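Relatório de andamento: organização da copa e da despensa
Projeto Skorideck, casa de apoio da Vukmont
30 de outubro de 2020

Oi, pessoal da Skodier!

Vamos lá, que outubro rendeu. Eu tinha prometido mandar notícias no meio do mês e não mandei (desculpem!), então este relatório vem mais comprido do que o anterior, mas juro que tem coisa boa.

Começando pelo dinheiro, que eu sei que é a primeira coisa que vocês procuram. Da parcela de 919 reais que caiu na conta, gastamos 600 até agora. A maior fatia foi para as caixas plásticas transparentes com tampa, e o resto foi em etiquetas, dois potes grandes para farinha e a prateleira de canto que a gente namorava desde o começo do projeto. O saldo continua guardado e já explico lá embaixo o que eu queria fazer com ele. As notas vão escaneadas no anexo, todas legíveis desta vez, prometo!

A despensa está com outra cara. Tiramos tudo das três prateleiras de baixo, passamos pano, jogamos fora o que estava vencido (uma tristeza, tinha muito fubá) e só depois começamos a devolver as coisas. Chegamos a 11 caixas prontas e etiquetadas, e faltam 7 para fechar o que está no plano. O atraso é culpa minha: resolvi refazer as etiquetas porque a primeira leva descolava com a umidade da cozinha. Agora escrevo com caneta permanente direto numa fita larga e por enquanto está segurando bem.

A mudança que mais agradou foi separar os lanches individuais dos mantimentos. Antes ficava tudo misturado, bolinho com macarrão, biscoito em cima do arroz, e quem chegava com fome revirava a prateleira inteira. Agora os lanches têm a caixa deles, que pode ir para a mesa na hora do café e depois volta para o lugar. O pessoal do turno da tarde pegou o jeito rapidinho!

O que ainda me incomoda é o fundo das caixas. Pacote aberto solta grão, bolinho solta farelo, e uma limpeza por mês não dá conta. Também aparece saco amassado no meio da comida, que a pessoa enfia ali achando que vai reaproveitar e nunca mais. Combinamos de esvaziar cada caixa antes de completar o estoque, sacudir, passar um pano e só então arrumar de novo. A caixa de lanches entra na próxima rodada. 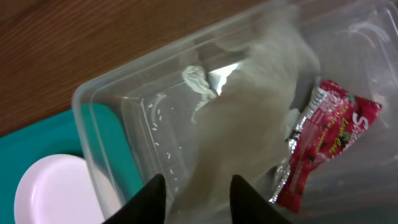 Caixa de lanches na mesa, com um bolinho de embalagem vermelha e prateada e grãozinhos claros no fundo.

Sobre o saldo: eu queria autorização para comprar uns potinhos menores, daqueles que encaixam dentro das caixas, e mais um rolo de fita. Pedi orçamento na Kettler, que foi onde compramos as caixas, e eles seguram o preço se a gente fechar logo. Se vocês preferirem que eu guarde esse dinheiro para o armário de limpeza, também dá, só me avisem antes de eu me empolgar (vocês me conhecem).

Para o próximo período ficam as caixas que faltam, a lista de estoque colada por dentro da porta e a gaveta dos panos de prato, que eu venho evitando com bastante competência. Fiquei também de medir o vão embaixo da pia, para ver se cabe uma caixa deitada.

Qualquer dúvida nas notas, é só me escrever que eu procuro o original na pasta.

Um abraço grande,
Coordenação da copa, Projeto Skorideck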